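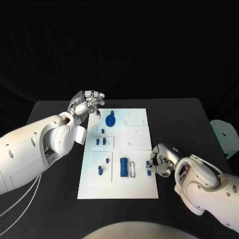

How long do you let a secondhand gearbox soak before you open it up? Overnight, minimum. Longer if the old grease has gone to toffee.

Got a Latorska sewing machine head off a guy in Geelong last month, seized solid. Gave it 16 hours in kero and the handwheel moved. A bit.

Gears in these are a weird colour of plastic on the later ones. Earlier ones all metal — get those if you can, heavier but they last.

Spares: Schouten still has feed dogs and bobbin cases, 11 bucks each plus post. Zonow had the belts in November, sold out now I think. Dont bother ringing, email.

Do NOT use cooking oil. Seen it on 3 machines this year. Goes to varnish.

Timing next, then tension. Manual says 13 turns on the presser spring, mine likes a few less.

Will do the motor tonite if the kids go down. Brushes look ok, cord is stuffed.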